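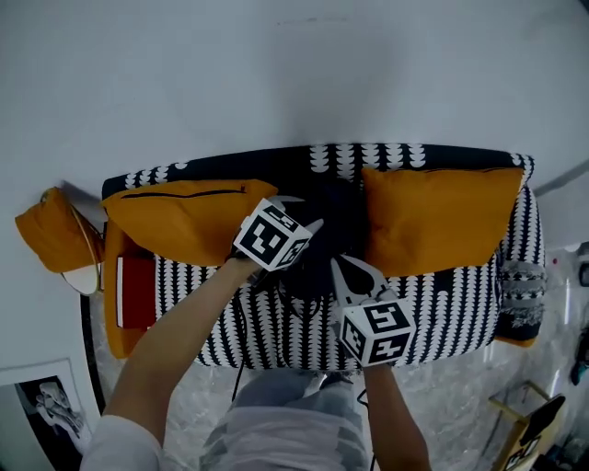

Natalia Ledesma would like it noted that the February sheet passed the rear exit as clear while the ramp flats for the spring show were still being stored in the passage. The flats have since gone to the Utthorpe shed. The item is marked again below.

Tindden Arts House – small theatre and gallery
Pre-opening safety checklist, with comments
Inspected 2026-04-11 by Florian Frei and Wekesa Nyanda
Key: P pass, A action needed, N not inspected

1. Exits and gangways

1.1 Rear exit opens fully from inside – P
1.2 Rear passage clear to full width – P
Comment: floor tape is worn at the corner by the paint store. Renew when the floor is next washed.
1.3 Centre gangway clear with all seats in place – P
1.4 Exit signs lit on mains and on battery – A
Comment: the sign over the gallery door goes out when switched to battery. Replace the battery pack and retest before the doors open.
1.5 Capacity notice displayed – P
Comment: notice reads 60. The box office plan still shows the old layout and should be taken down.

2. Seating

2.1 Rows fixed together – A
Comment: two linking clips missing in row C. Spare clips are in the drawer under the sound desk. WN
2.2 Row letters legible in low light – P
2.3 Wheelchair spaces kept free – P
2.4 Raked platform bolts tight – P
Comment: 7 bolts retightened on the left side, none on the right. Check the left side again after the first week of performances.

3. Stage and rigging

3.1 Safety bonds on all hung lanterns – P
3.2 Bar load within posted limit – P
3.3 Access tower brakes hold – A
Comment: one castor creeps under load. Tower out of use until replaced. Standora have been asked for a price.
3.4 Front edge of stage marked – P
3.5 Curtain treatment certificate on file – N
Comment: the folder was with Notburga Widmer. To be seen at the next visit.

4. Electrical

4.1 Dimmer cupboard locked – P
4.2 Portable equipment labels in date – A
Comment: 5 items out of date, all in the dressing room. Kettle and both fan heaters removed from use.
4.3 Cables crossing walkways covered – P

5. Gallery

5.1 Hanging rail fixings sound – P
5.2 Plinths stable – P
Comment: the tall plinth for the Zamani prints rocks slightly on the uneven boards. It stayed upright when pushed, so passed, but a wedge would do no harm.
5.3 Fire extinguishers in place and in date – P

Further comments

Valentin Hauser asked whether 3.3 prevents the evening performance. It does not, provided the lighting is left as focused and no one needs to reach the bars. Any change to the rig waits for the tower.

Items 1.4 and 2.1 must be cleared and initialled before the public is admitted. Item 4.2 may stay open while the equipment is out of use. Return the signed sheet to the office pigeonhole – not to the box office.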